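Pronlow Fold Demonstrations

Data card and notes for release 2

Last edited 12/07/2018

Summary

Pronlow is a set of recorded demonstrations of garment folding on beds. A person holds a two-finger gripper by its handle and folds the garment with it, using the free hand where a second contact is needed. No robot arm is present during recording. The recordings are meant for training policies that will later drive a similar gripper on an arm.

Release 2 holds 900 episodes. Of these, 800 are in the training split and the rest are held out for testing.

What is in an episode

- color video from the camera on the gripper
- gripper pose, in the frame of the first image
- opening between the two fingers, in millimeters
- a text label for the garment type
- a start mark and an end mark, set by the annotator

Time stamps are shared across all streams. Pose is stored as position plus quaternion, scalar last. The release 1 files had the scalar first, and the loader still reads both. Check the version field before mixing them.

Layout

Each episode is one folder. The folder name is the site name followed by a serial number. Sites are Bunton, Taipe and Wedwood. Serial numbers are not continuous; episodes with broken pose tracks were removed and their numbers were not used again.

The index file at the top level lists every folder with its split and garment label. Read the index instead of scanning folders — a few Taipe folders contain only calibration clips and are not episodes.

Recording procedure

1. Make the bed with a plain sheet. Pillows and duvet go to the head end or to one side.

2. Start recording with the gripper open and held still over the mattress. Pose tracking needs this pause to settle.

3. Lay the garment flat, front side down. Smooth out large creases with the free hand before the start mark.

4. Fold the sides in, then fold from the hem toward the collar. Grip the fabric near its edge and keep the fingers closed until the layer is down.

5. Open the fingers over bare sheet and hold them there. The folded garment should stay in view for the end mark. Small wrinkles in the sheet are fine. 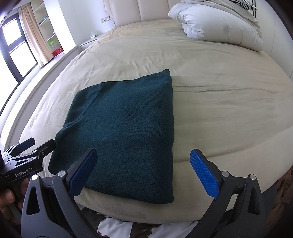

6. Stop recording before setting the gripper down.

Known problems

Pose drifts when the camera sees mostly plain bedding. The Wedwood episodes are the worst affected. The quality field in the index flags them, but the threshold was set by eye.

Dark knits are underrepresented in the training split. More were recorded in October and will go into the next release.

The finger opening is not reliable when thick fabric is held. The pads compress, and the value reads smaller than the true gap.

The free hand is visible in many episodes and is not tracked. A policy trained on one gripper alone may stall at steps where the person used both — filter on the two_hand field to leave those out.

Splits

The test split was drawn by garment. No single garment appears on both sides. Rooms do repeat, so test scores say little about new rooms.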